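Materials and Finishing, Unit 5
Hot-Melt Adhesives and the Care of Wooden Worktops
Hindbridge Workshop Skills, course handout

5.1 Scope

This unit covers hand-held glue guns used on bare wooden benches. Solvent adhesives and two-part epoxies are treated in Unit 6. Read the Starberg bench sheet before the practical.

5.2 How the adhesive works

Hot-melt adhesive is a thermoplastic supplied as a solid stick. It is melted in the gun, flows onto the surface, and bonds as it cools. No solvent leaves the joint. On wood, the melt enters the open grain to a shallow depth, so a rough surface usually holds better than a polished one. Cold stock chills the bead early and gives a weak bond. Bring parts to room temperature before gluing.

Open time is the interval in which the two parts can still be joined. For the sticks used in this course, plan on 20 seconds. Long beads should be laid in short runs.

5.3 The bench surface

Butcher block is made of solid strips glued side by side. It tolerates knocks and can be sanded back, but an unsealed top takes up ink and oil. Light stains in a pale top are normal wear and need no treatment. Raised glue must be removed, as it will hold work off the surface.

Marking is done in pen on masking tape, never on the bench. Keep the pen near the gun so that joint lines can be corrected before the bead is laid. 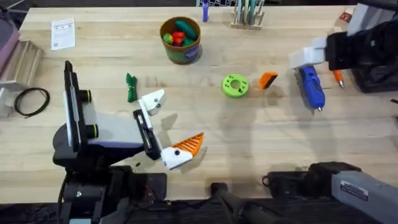
5.4 Removing hardened glue

1. Unplug the gun and stand it on its rest.
2. Let the spill harden for 5 minutes.
3. Lift the edge with a plastic scraper, working along the grain.
4. Put a drop of isopropyl alcohol at the edge if the glue will not release. Wait, then scrape again.
5. Sand any remaining film by hand, with the grain.
6. Re-oil the sanded patch and leave it overnight.

Do not use a heat gun on the top. Softened glue spreads into the grain and is harder to lift.

5.5 For the practical

Bring 13 test strips, cut and labeled. Record open time and failure type for each on the Sundaram log sheet. Strips without a label are not graded.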